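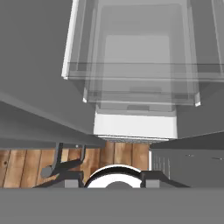
How much weight can a pull-out drawer on side-mounted slides carry before it starts to sag?

The rated load of the slide pair, less a quarter for daily use, with the contents spread evenly over the bottom. A pair rated at 100 pounds should be treated as a 75-pound pair in a kitchen. The rating assumes a drawer of the length the slides were tested with; a wider box puts more twist on the rails and lowers the working figure further.

Home Tips Kitchen Storage Workshop Cleaning Contact

Finding the cause of a sagging drawer

Empty the drawer before checking anything. Pull it out to full travel and press down lightly on the front edge. Movement at the rails means worn bearings or loose screws. Movement in the bottom panel alone means the panel has slipped its groove or has bowed.

Loose screws are the most common fault. The rear screw on the cabinet side takes the most strain and works out first. Remove it, fill the hole with a hardwood toothpick and wood glue, trim flush, and let it set overnight. Redrive the screw by hand. A power driver strips particleboard before the clutch lets go.

Measuring for replacement slides

Measure the inside depth of the cabinet from the back of the face frame to the back wall. Subtract 1/2 inch and go down to the next stock length. Slides are sold in even sizes, and 14 inches is the shortest worth fitting in a base cabinet.

Measure the gap between drawer side and cabinet side at the front and at the back. Most ball-bearing slides need 1/2 inch per side. Tolerance is plus 1/32, minus nothing. If the gap is tight, plane the drawer side. If it is wide, shim behind the cabinet rail with strips of card or veneer, full length, so the rail stays straight.

Old Gredden slides use a hole pattern that does not match current stock. Plug the old holes and drill new ones. The Trama 278 uses slotted holes front and rear, and these should be used first: set the screws in the slots, adjust, then lock with the round holes.

Cleaning and lubrication

Wipe the rails with a dry cloth, then with a cloth dampened with mineral spirits. Do not spray anything into the bearing cage. Household oil collects flour and dust and sets into a paste within a few months. Use a dry PTFE lubricant on metal slides and paraffin wax on wood runners. Candle stubs work for the latter.

Repeat once a year. Drawers next to a stove need it twice, as grease vapor reaches the rails even with the drawer shut.

Bowed bottoms

A 1/4-inch plywood bottom is adequate up to 24 inches wide. Beyond that, glue a stiffener down the center on the underside, front to back. Check first that it clears the drawer below. Hardboard bottoms that have already bowed can be flipped, but they will bow again under the same load. Replace them if the drawer holds cans or cast iron.

Alignment

Close the drawer and compare the gap at both top corners of the front. If one side is low, raise the front screw of the rail on that side by 1/16 inch and test again. Adjust one side at a time. Drawers that drift open on their own usually have rails that slope forward; check with a short level laid on the rail itself. The cabinet floor is not a reliable reference.

A pair of slides cycled ten times a day goes through 1,000 cycles in 100 days. Recheck the screws at that point after any new installation.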